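Tradar Opens Collection of Household Examples for Its Famness Learning System

Simulated rooms will give two-armed robots their first practice with everyday objects

FLAKOTARI, Thursday, May 6, 2021. Tradar, a developer of software for service robots, announces today that the main collection of examples for its learning system Famness has started. The examples are made in computer-rendered rooms, where a person guides the two arms of a robot through small household tasks. The first set will contain 2,000 complete examples.
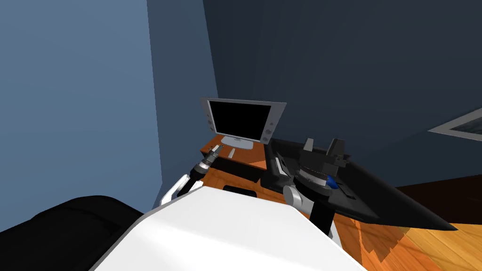
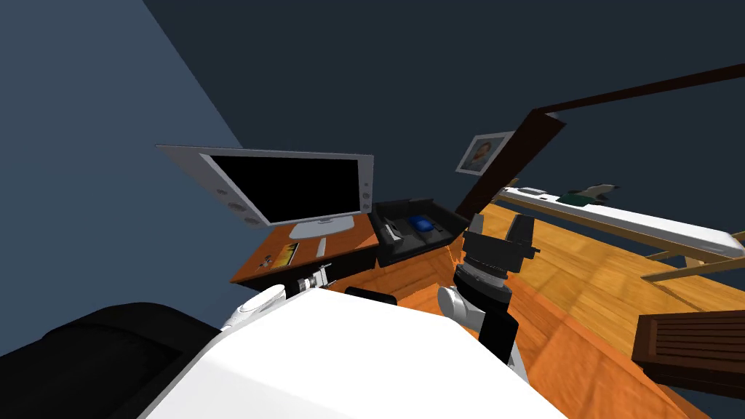 Two views from the simulated room with the desk and the monitor.

Famness learns from demonstrations. It does not receive a written list of movements for each task. A trained operator holds two hand controllers, looks at the simulated room on a screen, and moves the arms of the robot until the task is finished. The system saves the positions of all joints, the opening of the grippers and the view that the robot has at each moment. The rooms are furnished like ordinary homes, with the parts of a home which make the work of a robot more difficult. A desk stands close to the robot and carries a monitor with a black screen, and in the second view an open black tray at the far end of the desk holds a small bright blue object. To reach such a tray, an arm must pass near the monitor without touching it, and the gripper must come to the tray from a suitable side. An operator finds this path in a few seconds. For a learning system it is a difficult lesson, and it needs to see the lesson many times, with the furniture and the objects in different places.

The collection plan of Tradar has 67 tasks. Some of them are short, for example to pick up one object and put it down in another place. Others have several steps and use both arms, such as holding a container with one gripper while the other one puts something inside. Each task is recorded by more than one operator, so that Famness does not learn only the habits of a single person. The operators are asked to work at a normal speed and to correct their small mistakes during the recording. An example in which the first grasp fails and the second one succeeds is kept, and it receives a special mark in the data.

Before this announcement the company made a trial collection of 191 examples. After review, 113 of them were accepted for training. The most frequent reason for refusing an example was that the operator finished the task but left the arms in a position from which the next task could not begin. For this reason the instructions were changed, and each recording must now end with both arms in a free position. The second most frequent reason was a difference between the written name of the task and the work which was really done in the recording. Every task name is now shown to the operator again at the end, and he or she must confirm it.

Tradar decided to begin in simulation for practical reasons. A simulated room can be put back in its starting condition at once, and the colors of walls, the light and the places of the furniture can be changed between two recordings. A fall of an object or a contact between an arm and a desk causes no damage. The company also knows the limits of this method. Friction, soft materials and the weight of objects are simplified in the simulator, and a movement which is good there can be less good with a real machine. Examples from a physical laboratory will be added in a later part of the program, and the results with and without them will be compared.

The simulated rooms are prepared by Falcão, the design studio which has worked with Tradar since the beginning of the Famness program. Falcão builds the furniture and the small objects and checks that each of them has correct dimensions. It also prepares several versions of each room, in which the same task can be recorded from a different starting position of the robot. One group of rooms is kept apart and will not be used for training. With these rooms the company will test if Famness can do a known task in a place it has never met before.

All recordings are made in the Flakotari office of Tradar. New operators receive two days of training and make practice recordings which are not included in the collection. They work in short periods with pauses between them, as guiding two arms at the same time is tiring for the hands and for the eyes. No recordings are made in private homes, and the examples contain no pictures or voices of the operators.

The collection of the first set will continue until August. After that, Tradar plans to give a part of the examples to universities and other research groups, without payment, for non-commercial use. The package will include the joint positions, the rendered views, the task names and the marks for corrected mistakes. A description of the file format will be available earlier, so that interested groups can prepare their own tools. The rejected examples of the trial collection will also be offered on request, together with the reason for each refusal.

Research groups which would like to receive the first set, or to propose a task for the second one, can write to the Famness office at Tradar in Flakotari. Proposals should name the objects that are needed, the starting position of each object and the condition in which the task is considered finished. Proposals in English are preferred.

About Tradar

Tradar develops learning software for service robots with one or two arms. The company has its office in Flakotari, where the Famness program is managed.

Press contact: Tradar, Press Office, Flakotari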